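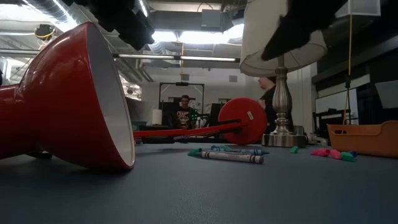
Galtetti, November

Third week in the new apartment and I've been keeping notes on the light. Posting them in one go.

The place is on the ground floor, north side, with one ceiling fixture per room. By 4 in the afternoon I can't read a label in the kitchen. The bedroom is a bit better. The hallway has no window at all.

Before I bought anything I wrote down where I sit after dark and what I do there. Sofa, reading. Kitchen counter, chopping. Desk, bills and email. Bed, reading again. That list was more useful than the floor plan.

The ceiling lights stay off most evenings now. A single bright bulb overhead puts your own shadow on whatever you're working on. My neighbor Magdolna Pap told me this and I didn't believe her until I tried to sew on a button under mine.

Bulbs first. The apartment came with a mix of cool and warm ones, sometimes in the same room. I replaced them all with warm white. The store was out of the small screw size on Tuesday so the bathroom still looks like a dentist's. 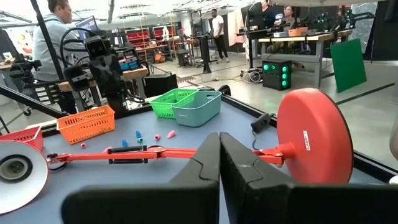

Desk lighting took me the longest to sort out. I write with my right hand, so the light has to come from the left or I'm working in my own shadow. I moved the desk twice before I understood that. A jointed arm like the long red one on the lamp with the LAMP 1 label makes this easier, as you can shift the light and leave the furniture where it is. Check how far the arm reaches before you pick a spot for the base.

Shades matter more than I expected. A pale fabric drum lets some light out through the sides, good for a corner. A metal shade sends it all one way, good for a page. I had one of each and they were in the wrong rooms. Swapped them, cost nothing.

For the sofa I went with a floor lamp set behind my shoulder. The bottom of the shade should be near eye level when you're seated. Mine was too high and I was looking straight at the bulb. Uyên Tăng lent me a shorter one and I've asked if I can keep it.

Outlets are the real limit in an old building. The living room has 3 and two of them are behind the bookcase. I ran one extension cord along the baseboard with clips. Don't put it under the rug.

Someone asked about dimmers. I have one, on the bedside lamp, the plug-in kind. Read the bulb box first - plenty of LEDs say not dimmable in small print, and mine buzzed until I changed it.

Total so far is 35 for bulbs and clips, plus 20 for the secondhand bedside lamp. The rest I already owned.

Still to do: the hallway. Bence Erdős says a battery light with a motion sensor is enough for a space that small. I'll try one over the coat hooks and post when it's up.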